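Dineo Lekota
thread, posted in bits between runs

1/ ok people asked what I do all day so. I teach a robot arm to put old PCs back together. or I collect the examples it learns from, which is a lot slower than it sounds

2/ this month it's memory modules. pick up, line up, hold over the slot, push. do it again. then again
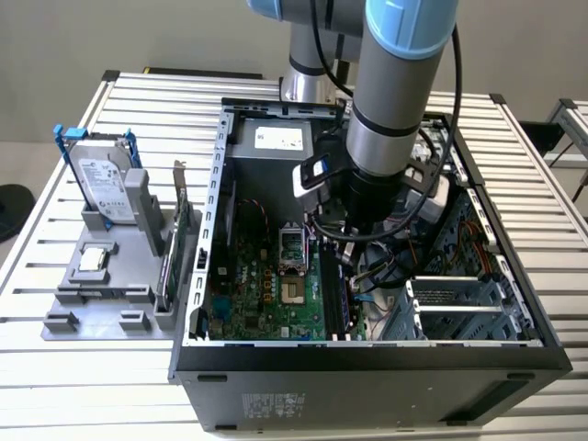
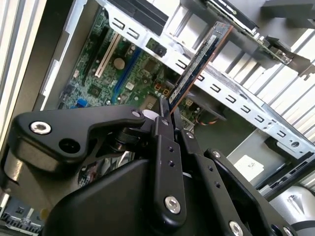

4 min read · 874 words

3/ tower lies on its side with the panel off, arm comes in from the top. parts that aren't in the PC live in the grey printed holder next to it — drive, card, the CPU in its little square pocket. that's the wide view. second one is the gripper view, module held over the blue slot and not in yet

4/ most of the learning comes out of that second view imo. the wide one tells you where the arm is. the close one tells you whether the module is a hair off, and a hair off is the whole job

5/ how it works: I drive the arm by hand from a second controller, it records both views plus all the joint positions, I press the pedal at the end and mark it good or bad. one go = one episode. no magic

6/ 504 good episodes so far on memory. target before Pascal retrains is 874. no I don't know where 874 came from either, it was in Pascal's spreadsheet when I started and it has stayed there

7/ we call the project Hornari. the labelling tool is called Fonelum. please don't ask me which one is down today (Fonelum)

8/ things I've learnt so far, no order

9/ go slow over the slot. my early ones were too quick and smooth and the model copied the speed without the care. came down like a hammer. had to bin the first 20

10/ but don't dither either!! if I hover for ages thinking about lunch, it learns hovering. Kagiso had a whole batch where the arm just hung there above the board having a think. that was Kagiso on the phone

11/ mix up the start position every time. tilt the case a touch, shift it along the table, turn the module in the fingers a bit. if everything starts in the same spot you've made a very expensive music box

12/ keep the mistakes if you fix them. miss the slot, back off, line up again, push — that's a good episode, one of the best actually. miss and give up is a bad one. took us weeks to agree on that and Tatiana still wants a third label for "ugly but fine"

13/ she's probaly right tbh

14/ the cables. wires don't lie the same way twice, you nudge one with a knuckle and the next episode looks different. we used to tidy them between runs. Tatiana made us stop, real PCs aren't tidy and it has to cope

15/ also shiny metal. the drive cage is right next to where the module goes in and it throws light straight back at the close-up camera. afternoon episodes look nothing like the morning ones. we keep both, on purpose now

16/ q from Lesego: "why not just write down the slot position and send the arm there"

17/ you can, if it's always the same PC in the same place. ours come from Van Wyk, the reuse people up the road, and they send whatever they've got. different boards, slots in other places, clips that stick. we've had 11 kinds of case through since January

18/ q, also Lesego: "do you break many"

19/ memory, a few. these are all machines past selling so no tears. one bent clip I'm still cross about. what I really worry about is CPU sockets. we've got that task next and the pins are tiny and there's no second go if you drop something on them

20/ q from someone at Lero: do you need the joint data or would video do

21/ we keep everything. video on its own doesn't tell you how hard I was pushing, and seating memory is mostly push. we don't have a proper force sensor on this one so we use motor current. it's noisy. better than nothing

22/ what a good hour looks like: set up, drive, pedal, mark, take it out, move stuff, go again. hand cramps towards the end. I swap with Kagiso when I start getting sloppy, because sloppy goes in the data too and then it's there forver

23/ you can tell whose episodes are whose btw. Kagiso comes in from the left every single time. I wiggle. Pascal tested an early model and it came in from the left and then wiggled. felt a bit seen

24/ last test, the early model got the module over the slot most times and seated it not very often. lines up fine, then pushes one end and not the other. so my next lot is all about the push — one end down, then the other, then check both clips

25/ if you're starting your own set, the only thing I'd push on you: write down what counts as good BEFORE you record. on paper. stick it by the pedal. we wrote ours after 200-odd episodes and had to go back and watch every one of them again with a cup of tea and a bad attitude

26/ right Fonelum is back up, going to label this morning's before it changes its mind. will post the socket stuff when we get to it. replies open, I'm slow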